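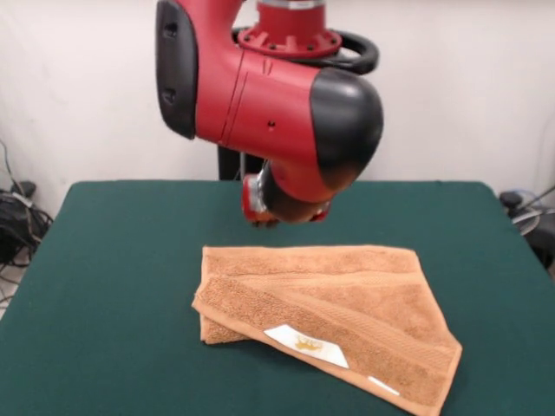

Rees Questions Daylight Claims in Plan for Lanico Hall

BISTECK, Jan 14, 2018. The architecture practice Rees today released its review of the proposed conversion of Lanico Hall, the former rail freight building on the east side of Bisteck. The plan, drawn up by the design office Mumis, would turn the building into a concert hall with 957 seats and a public lobby open all day. Rees supports keeping the building. It is less sure about much of what has been said on the plan's behalf.

The review was written at the practice's own expense. Rees did not enter the competition for the project and has no role in it.

The main claim made for the design is that the lobby will need no electric light on most days of the year. The published drawings show a new glass roof over the old loading bay, 15 meters above the floor, with deep timber ribs running across it. They do not say which days were studied, what the sky was like on those days, or how dirty the glass was assumed to be. Freight trains still pass the north side of the site. Glass next to a working rail line gets dirty, and the maintenance plan sets aside money for cleaning it once a year.

Rees ran its own daylight study using the published drawings. With clean glass, the center of the lobby did well. The ticket desk, the coat check and the stairs to the balcony did not, and those are the places where people need to read signs or watch their feet. The practice would be glad to see the Mumis figures and to be shown where its own are wrong. It asked for them in writing and has not received them.

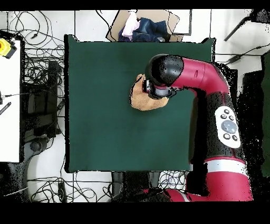 A red and black robotic arm over a table covered in dark green cloth.

The second claim concerns the walls. The plan says that "nearly all" of the original brick will be saved. Rees compared the demolition drawing with the survey of the existing building and found that the whole south wall is marked for removal, along with the upper part of the west one. The brick may well be cleaned and used again inside the lobby as a lining. That is a decent use for old brick, but a wall taken down and glued back up as a finish is a different thing from a wall left standing. People in Bisteck who signed the petition to save the building may want to know which of the two they are getting.

Of the 8 original loading doors, the plan keeps 6. The others would be filled in to make room for air ducts. The review finds no fault with this, apart from the brochure, which shows all of them open. 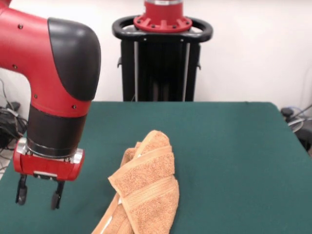
Finishes are the third concern. The lobby palette calls for polished steel handrails, polished steel column bases and a sealed concrete floor, all of it under a clear glass roof. The brochure describes the result as calm. Shiny metal under a strong light is rarely calm, and it takes very little of it. The silver ring above the gripper in the picture is a small part, and it still reflects light along its rim. A handrail running the full length of a lobby would do the same on a much larger scale, at eye level for anyone coming up the stairs. Rees recommends a brushed finish on the rails and a full-size sample of the floor, set up inside the building and looked at on a sunny afternoon in March, when the sun is low enough to come in under the ribs.

The review also looks at how people would get in and out. The main entrance has been moved from the street to the rail side, where the view is better and the sidewalk is narrow. On a sold-out night most of the audience would leave by that sidewalk. The plan calls it a "promenade." The drawings give no width for it at the tightest point, next to the old signal box. 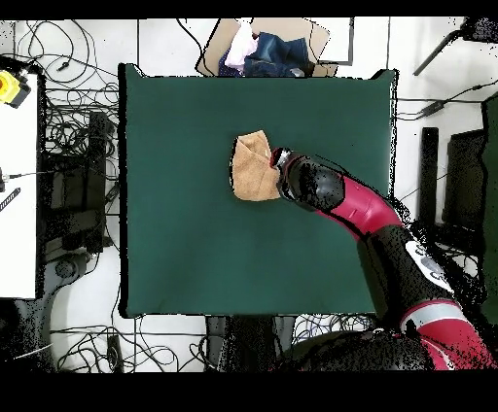
A folded tan towel on the green tabletop, with the gripper at its right edge.

Rees does not ask that the project be stopped. It asks that the daylight study be published in full, that the demolition drawing be shown next to the brochure views at the next public meeting, and that the word "saved" be used only for walls that stay where they are.

The practice makes no estimate of cost. The budget released with the plan gives one total for the building and the landscape together, and there is no sound way to judge it until the two are split.

Copies of the review, with all drawings and the settings used in the daylight model, are available on request from the Rees office in Bisteck. Corrections are welcome and will be added to the next printing.

About Rees
Rees is an architecture practice based in Bisteck. It works mainly on the repair and reuse of industrial buildings.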